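The Inholm Play Kitchen Table Set

Juron have been making play things for nurseries and childminders for a good while now, and of everything in the range the Inholm is the one we get the nicest letters about. It's a table-top set, so there's no great big cooker unit to find a corner for, and you can put the whole lot out on any table the children can reach and have it away again before lunch. We rather like that about it, and so do the people who have to do the putting away!

You get 21 pieces in the standard set, a mixture of cookware and pretend food, and they come in a lidded storage box with a card showing what belongs inside. The larger Inholm Group Set has 64 pieces and is meant for bigger rooms, where two or three tables might be going at once (and where, in our experience, everybody wants the frying pan). Both are suitable from age three.

Kagiso Buthelezi chose the colours for us, and she was very firm that they should be soft ones - greens and blues mostly, with the food left to be as bright as it pleases. Spare pieces can be ordered singly, so a lost strawberry needn't be the end of the fruit salad.

Care is simple. Wash the pieces by hand in warm soapy water, give the colander a good shake and let everything dry on a tea towel before it goes back in the box. Please don't put any of it in the dishwasher or near a real hob.

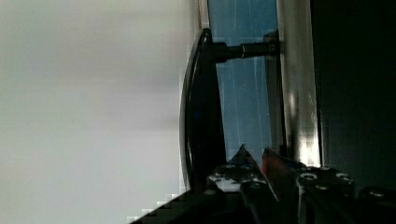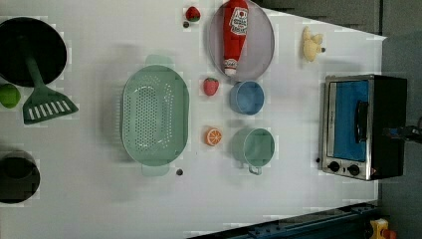

We're often asked whether the Inholm will mix with things a family already has, and the answer is yes, very happily. The pieces are sized for small hands but they aren't fussy about company, and most children will bring in whatever they're fond of that week. A yellow rubber duck lying on the same table as the ketchup and the orange slice is quite usual, and we've heard of ducks being served up with gravy. If you'd like help choosing between the two sizes, write to Angelica Sison at our Curkden shop and she'll gladly talk it through with you.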